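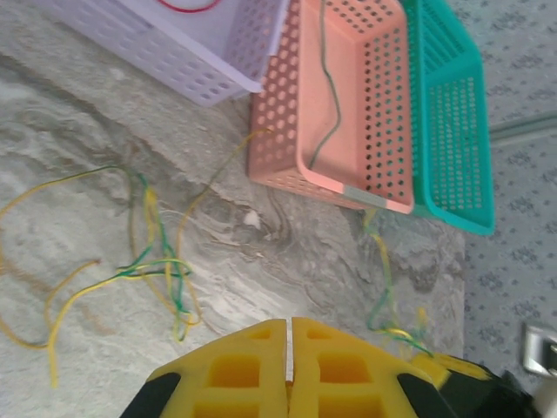
6. When the gripper snags a wire

Sorting loose wire into baskets is the job that gives me the most trouble on the Ravis arm, and sooner or later it'll happen to you too. A strand slips in between the fingers, the arm keeps pulling, and you get fault 37 on the pendant.

1. Hit the stop button. Don't grab the wire first! I did that in September and pinched my thumb pretty good.

2. Wait for the status light to go solid, then switch the arm to manual.
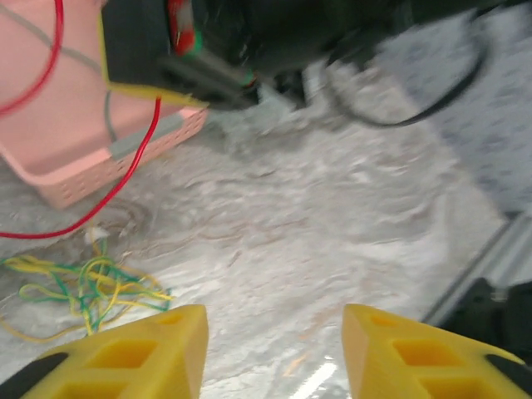 3. Open the fingers with the jog key, two taps at a time. If they don't budge, go to step 5.

4. Lift the strand out by hand (sleeves rolled up, please) and check it for nicks.

5. Fingers still stuck? Power off and use the release screw, see section 9.

CAUTION: Never clear the fault from the pendant while a wire is still caught. The arm goes straight back to its last move, and it goes fast.

Note: Ivana Cisternas likes to drop the grip force to 2 before restarting. I leave mine alone, but her way is gentler on thin wire, so try it if you keep getting the same fault.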